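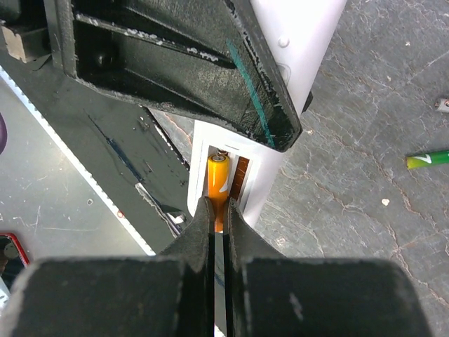
Battery compartment, one slot filled.

2 min read

Search tips Go

Removing ghost marks from dorm and seminar room whiteboards

Ghosting is dye left in the pores of a worn coating. Dry felt spreads it. Erase the loose ink first, then wipe with isopropyl alcohol on a folded microfiber cloth, working from the top edge down in overlapping passes. Turn the cloth to a clean face after each pass.

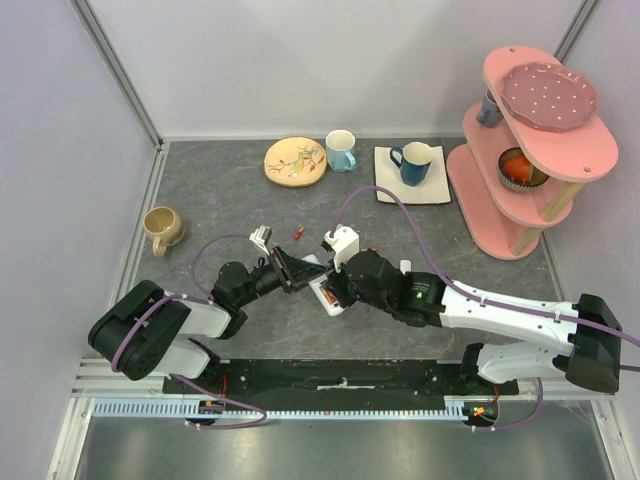

Romana Polák

Permanent marker: trace over the line with a fresh dry-erase marker, wait 16 seconds, wipe. Repeat once if a shadow remains.

For weekly cleaning, mix 2 drops of dish soap into 100 ml of warm water. Rinse with plain water and dry fully before anyone writes on the board. Soap film makes new ink bead and skip.

Avoid scouring powder and melamine sponges on painted steel. Both dull the surface, and the next semester's notes will stain faster. Wash felt erasers by hand and dry them felt side up. Store markers flat, caps on.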